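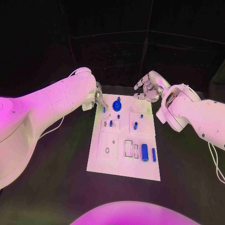 **¿Hay que leer la saga de Mestley en orden?**

Depende de cuánto te molesten los spoilers, pero yo empezaría por el segundo libro y dejaría el primero para cuando ya estés enamorada del pueblo.

Ya sé, ya sé. Me lo habéis preguntado tantas veces desde que en junio subí la reseña de *Una panadería en Mestley* que al final he pensado que mejor lo contesto todo junto y así no voy repitiendo lo mismo por los comentarios.

Para quien venga de nuevas: son novelas románticas de pueblo pequeño, de Naledi Jacobs, cada una con su pareja y su final feliz. Los protagonistas de un libro salen de secundarios en los demás, así que si lees el cuarto antes que el tercero te enteras de quién acaba con quién. Pero vamos a ver, ¡que es romántica! Que van a acabar juntos lo sabes desde la cubierta. A mí lo que me tiene despierta hasta las tantas es el cómo.

## El problema del primero

*El invierno de Mestley* tiene 600 páginas y las primeras se hacen cuesta arriba. Hay muchísimo árbol genealógico, una herencia que no terminé de entender (creo que hay un molino y dos hermanos que no se hablan, o tres) y los protagonistas no coinciden en la misma habitación hasta el capítulo siete. ¡El siete! Mi amiga Ermira lo abandonó ahí mismo y me costó meses convencerla de que volviera a la saga. Cuando por fin se encuentran es una maravilla, eso sí, y la escena del tren parado por la nieve la he releído más veces de las que voy a confesar en público.

El segundo, en cambio, arranca con ella vestida de novia en una gasolinera, pidiéndole el teléfono al hermano del novio. Primera página. Yo ya no pude soltarlo - lo empecé un viernes después de cenar y el sábado comí de pie en la cocina con el libro apoyado en el frutero.

## Mi orden

1. *Una panadería en Mestley* (el segundo)
2. *El invierno de Mestley* (el primero, ya con ganas de saber de dónde sale la abuela)
3. *Lo que dijo el farero* (el tercero)
4. *Cartas a Juvard* (el cuarto)

El relato de Navidad va donde queráis, son 38 páginas y se lee en una tarde. Eso sí, después de la panadería, porque hay una broma con un bizcocho que si no, no se pilla.

El del farero es el que más divide. Es de enemigos a amantes y él se pasa media novela siendo bastante insoportable, no os voy a engañar. Damir Kos, que comenta mucho por aquí, me escribió un correo larguísimo defendiéndolo y casi me convence. Casi. A mí un señor que no pide perdón hasta el penúltimo capítulo me tiene que gustar mucho por otros motivos, y este tiene un faro y poco más.

*Cartas a Juvard* es mi favorito con diferencia. Segunda oportunidad, se conocían de la universidad, se escribieron durante años y un buen día una carta no llegó. Lloré en el autobús. Si solo vais a leer uno, que sea ese, aunque os comáis el spoiler de la boda del farero (ups).

## Y las ediciones

Me preguntaba Špela si merece la pena la edición de bolsillo de Zesmont. La letra es pequeña y los márgenes, justitos, pero la traducción es la misma, así que para la playa a mí me vale. La de tapa dura la tengo solo del cuarto, por capricho, y tiene las cartas impresas en cursiva, que queda precioso y cansa un poco la vista.

Del quinto no sé nada todavía. Por lo que se intuye al final del cuarto le toca a la veterinaria, y como la emparejen con el alcalde me voy a enfadar muchísimo - llevo dos libros esperando lo suyo con el cartero. Si alguien se entera de la fecha, que me lo deje en los comentarios, por favor.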